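Ticket 837 – Wrong unit price on the shelf labels after import
Opened by: Rosalba Barbieri
Product: Treno stock module, connected to Sostgate
Status: Solved by customer, left open for comment
Date: September 20, 2024

Good morning,

I write again because the labels for the drinks shelf are still wrong. In May I had a similar problem with the tea and your colleague repaired it from your side, so I first searched in the old ticket, but the cause is different this time.

What happens: I import the price list of the supplier (Britix) into Treno. The import finishes without any error and says 292 lines read, 292 lines saved. Then I print the labels. The selling price on the label is correct. The price per litre is wrong for the cans, and only for the cans. Bottles and cartons are fine.

What I have tried until now:

I deleted the list and imported it again. Same result.

I changed the decimal sign from comma to point in the import settings. This made it worse, the selling prices went wrong too, so I put it back to comma.

I printed one label from the other computer, the one in the office. Same result, so I think it is not the printer and not the label template.

I opened the product card of a single can and typed the volume by hand. After saving, the label was correct. But when I imported the list again, the wrong volume came back. This told me that the mistake arrives with the file.
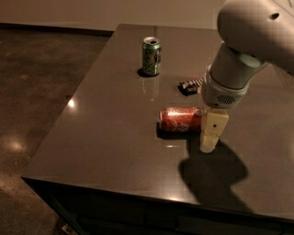 The volume column in the supplier file is called "Content". For bottles it is written in litres, for example 0,75. For cans it is written in millilitres, without any unit next to it. Treno takes every number as litres. A can of 330 is then a can of 330 litres, and the price per litre becomes so small that the label shows 0,00.

I telephoned Britix and a kind person confirmed that they changed the format for cans when they moved to their new system. They do not plan to change it back – I asked two times.

Reply from Sostgate support (Lưu):

Hello Rosalba, thank you for the clear report. Please go to Import, then Profiles, then Britix, and open the tab "Columns". Next to "Content" there is a field "Unit". It is set to "Litre". Please change it to "From category" and give the category Cans the unit "Millilitre". Save the profile, then import again. Existing cards are only overwritten if the box "Update volumes" is ticked.

Rosalba Barbieri:

Thank you, I did this. After the first import nothing changed, then I saw that I had forgotten the box "Update volumes". With the box ticked, 71 cards were updated and the labels for the cans are now correct. I compared several of them with a calculator.

Two remarks for you, if I may:

The box "Update volumes" goes back to empty each time I close the window. Is this intended? I would prefer that it stays with the profile.

It would be useful to get a warning when a volume is bigger than, let us say, 50 litres. In our shop we do not sell such a thing, and I could have found the mistake before I printed 285 labels.

Please leave the ticket open until I have an answer about the box. The rest is solved for me.

Kind regards,
Rosalba Barbieri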